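Let the Robotics Club Fold Laundry

I coach a robotics club at a middle school in Draledmont, and every spring somebody's parent asks me which competition we're entering. This year the answer was none, and boy, did I get some looks.

I get it. Competitions are fun! We did the Bitdale Cup two years running, and the kids still wear the shirts. But the Bitdale is 30 seconds of a wheeled box pushing foam blocks on a perfectly flat mat, and we spent nearly 200 hours getting ready for it. By the end my students knew an awful lot about that mat.

So this year they picked chores. They take a hand-held gripper home, do some ordinary job with it, and bring back the recordings for the group to sort through on Sunday afternoons. We're up to 1094 clips, and I will defend every boring one of them.

Why clothes are a better teacher than blocks

A block stays a block. A shirt changes shape every time you touch it, and a kid who has tried to pinch one hem with two rubbery fingertips (and only the hem, please, leave the blanket alone) has learned something about friction that I never managed to get across on a whiteboard. They argue about it, too. We had a whole session on whether you should flatten first or grab first, and I had to turn the lights off to get them out of the room.

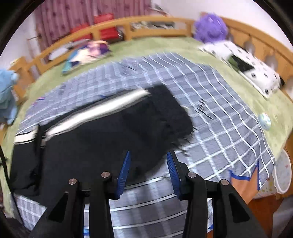 What I'd tell other coaches

Try one season without a trophy. Keep the budget small; ours went mostly to a Cloron starter kit and spare fingertip pads. Let the kids work on real beds with the plush toys and pillows left where they are, and don't let them tidy up first, however much their parents beg.

You'll lose a few students who came for the buzzer and the bracket. We did, and I miss them. The Ayala tournament takes sign-ups again in November and I've told the group they can vote on it, though last I heard they wanted to do socks.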